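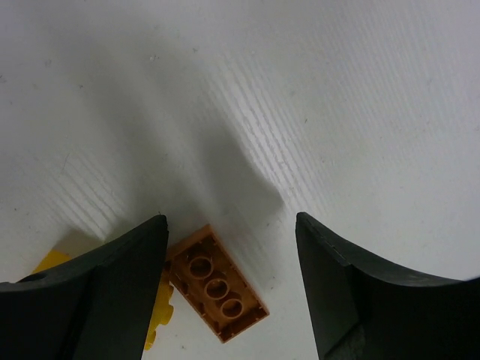
Man-sik Ra told us in the first week that we would be better off paying a six-year-old, and that the six-year-old would at least know where the brick went afterward. We wrote this down because our advisor said a report should begin with the state of prior opinion. It has held up fairly well.

Project report, team Callero
Tidying as a task: can an arm put the toys away?

1. What we set out to do

The original proposal promised a machine that could tidy a living room. By the second meeting it promised a machine that could tidy a table. What follows concerns toy bricks on a table, and one bin. We mention the living room only so that the reader can appreciate how much we learned about scope.

We still think bricks are a fair test. Anyone who has cleaned up after children or younger cousins knows that the job is mostly small hard things in the wrong place. A brick doesn't bend or spill, and it has flat sides that a two-fingered gripper ought to like. If an arm can't manage bricks, there isn't much point in asking it about socks.

2. Setup

The arm is the lab's older one, which everyone calls Kong. It has two black fingers and a small camera at the wrist, so it sees the table from close up and mostly sees its own fingertips while doing so. The planning software is Hodell, which we were handed along with a manual for a different version of Hodell.

We ran 524 pick attempts in all. Each one began with bricks dropped by hand onto the work surface, with no attempt to arrange them nicely. An attempt counted as a success if the brick ended up in the bin and nothing else ended up on the floor. The second half of that rule was added in June.

3. What went wrong

We sorted the failures into 5 kinds, and most of them fell into the first two.

Upside-down bricks. A brick with its studs up gives the software a pattern it knows. Turn the brick over and it becomes a rectangle with tubes inside and a lot of shadow. Hodell often took the hollow for the object and the walls for the background, then tried to grip the air in the middle with great confidence. Orange on its back was the worst, for reasons we did not get to the bottom of.

Neighbors. Two bricks lying close together are either one strangely shaped brick or two bricks with no room for a finger between them. Kong would go for one and shove the other. When the gripper was already low, a finger could hide most of a second brick from the wrist camera, and whatever the camera couldn't see, the planner treated as free space.

Diagonals. The wrist has to turn to line up with a brick lying at an angle. It can do this. It prefers to do it after the fingers have come down.

Shadows. The arm makes its own, and it makes them exactly where it wants to look. We moved the lamp 3 times and each new position fixed the last problem and supplied another.

Crumbs and specks. Small debris was sometimes reported as a very small brick. We considered cleaning the table more often - the chore we were trying to avoid by building the thing.

4. Speed

A person clears the same pile before Kong has finished thinking about its second brick. We timed this once and agreed that once was enough. The case for the machine can't be that it's fast. It would have to be that it does the work while you're doing something else, and for that you need to be able to leave the room. We didn't leave the room. Someone had a hand near the stop button for every attempt in the log.

5. Comparison with things you can buy

During the review, a classmate asked why robot vacuums seem so competent next to this. Her family has a Nomow, and it has been bumping around the house for years without supervision. Our answer is that a vacuum never has to decide what anything is or pick it up. It pushes over the floor and the world is mostly floor. Also, before the Nomow runs, somebody in her house walks through and picks up the toys. We felt this supported our choice of topic.

6. Where that leaves the question

Single bricks, studs up, square to the arm, under good light: we would call that done, or near enough that another semester would do it. A mixed pile as it actually lands is a different job, and we would not put a date on it. The next team should start with the upside-down cases and collect far more close views with the fingers in them. They should also get the right manual.

The bin was emptied by hand after every run. We had listed automatic emptying under future work, and it is still there.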